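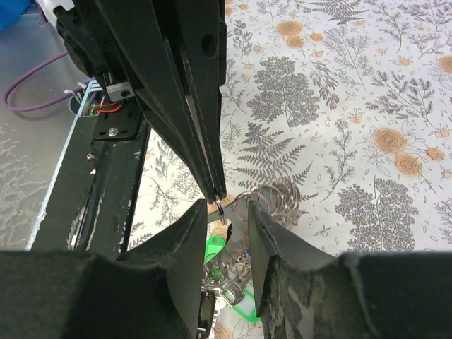 Home Forums Planning and Control Search Log in

Two arms, shared workspace: grasp goal goes stale before contact

tarn_lx
2019-06-20

Setup first. Two small arms on a common rail, one wrist camera each, one fixed camera over the front. Planner is Gasus, segmentation is Nerkine, and the camera drivers come from the Ruggiero branch. The task is bimanual handling of a bunch of keys on a ring with plastic tags. One arm holds the ring, the other takes a tag or a blade and presents it.

Single-arm runs are fine. With both arms active, the second arm closes short of the tag or lands beside it. Logged offset at closure is 6 mm in the worst runs and always lies along the direction the bunch was last moved. I went through 778 logged grasps from February and the offset does not correlate with tag color, arm pose or payload. It does correlate with the speed of the holding arm.

My reading is that the goal is computed from a mask, the holding arm then shifts the bunch, and the goal is never refreshed. Gasus takes a goal pose and treats it as fixed until the trajectory ends. I can cancel and resend, but every resend restarts the time parameterization from zero velocity and the arm stutters.

Is there a supported way to stream goals into Gasus without the restart?

quillback
Not in the stable release. There is a servo mode that accepts pose targets at a fixed rate, but it skips the collision check against the second arm. With grippers that close together I would not run it without your own distance monitor.

Before touching the planner, check your stamps. Are the masks stamped at exposure or at arrival?

tarn_lx
Arrival, I think. The Ruggiero driver fills in the header when the buffer is handed over. Nerkine copies that header to the mask.

quillback
Then you have at least one full pipeline delay hidden in your transform lookup. The mask is from time t, you look up the wrist pose at t plus the delay, and you project with the wrong pose. If the camera arm is moving, that alone gives you an offset that scales with speed.

ostrander_m
Disagree that this is the first thing to fix. He says the offset follows the speed of the holding arm and the direction the bunch moved. A bad stamp on the grasping arm's own wrist camera would follow the grasping arm. Different signature. What you need is the object frame parented to the holding gripper once it has closed.

tarn_lx
I should have said which camera feeds the goal. Coarse goal comes from the fixed camera, fine correction from the wrist camera of the grasping arm. The fine correction is applied once, at standoff.
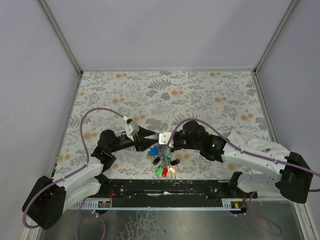 Fixed camera view, both grippers just above the key bunch.

The mask from this camera is good on the tags and poor on the blades. The tags are what I use for the goal. Once the grippers get this close, the visible part of the bunch changes a lot between frames and the centroid jumps, so I stop using the fixed camera below a set distance.

ostrander_m
So between the cutoff and contact you run open loop while the other arm is free to move. Parent the frame to the gripper.

quillback
Parenting assumes a rigid grasp. Keys on a ring are a linkage. Hold the ring at one point and each tag can still swing or slide. A parented frame will be right for the ring and wrong for the tag, by an amount you can't predict from joint states.

ostrander_m
Right for the ring is already better than what he has. Take the gripper motion as the prior and let the wrist camera correct the remainder.

hb_fenwick
We had something similar with cable connectors. Two changes helped:

1. Stamp at exposure. Celgate has a clock offset estimator that runs as a separate node. Let it settle for 3000 frames before trusting the output.
2. Freeze the holding arm during the last 200 ms of the approach. Crude, and it costs cycle time, but it separates the two error sources in the logs.

tarn_lx
Ran item 2 as a diagnostic. With the holding arm frozen the directional offset goes away. Some scatter is left, and that part does follow the grasping arm's own speed — so both of you have a piece of it. I have started on the exposure stamps and will patch the Ruggiero driver, not Nerkine.

Still open: how to weight the wrist correction when the fingers themselves cover part of the target. At the moment I mask out a fixed polygon for the near fingers, but the other gripper can also enter the view, and Nerkine sometimes merges it with the nearest dark part of the bunch.

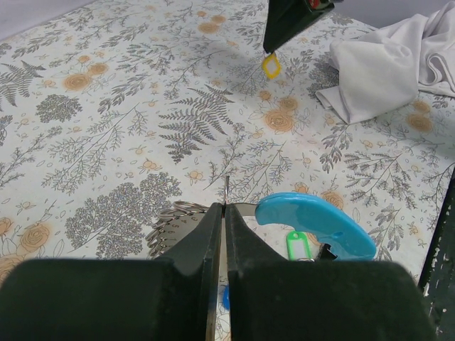
Gerardo Testa: For the second gripper you already have the joint states of both arms, so render its mesh into the wrist view and subtract that silhouette before segmentation. Dilate it by a few pixels to cover calibration error. A learned class for the gripper works too, but then you have to maintain it every time someone changes a fingertip. As for the weighting, scale the measurement covariance by the fraction of the expected tag area that is visible, and drop the update entirely below a threshold.

quillback
The silhouette needs the rail-to-rail transform to be good. Most people calibrate each arm to the fixed camera separately and never check one arm against the other.

tarn_lx
Same rail, but yes, calibrated separately. I'll do a tip-to-tip check tonight and post the residuals.

ostrander_m
Post them per joint configuration please. A single mean will hide gravity sag at long reach, and that is the region where your arms meet.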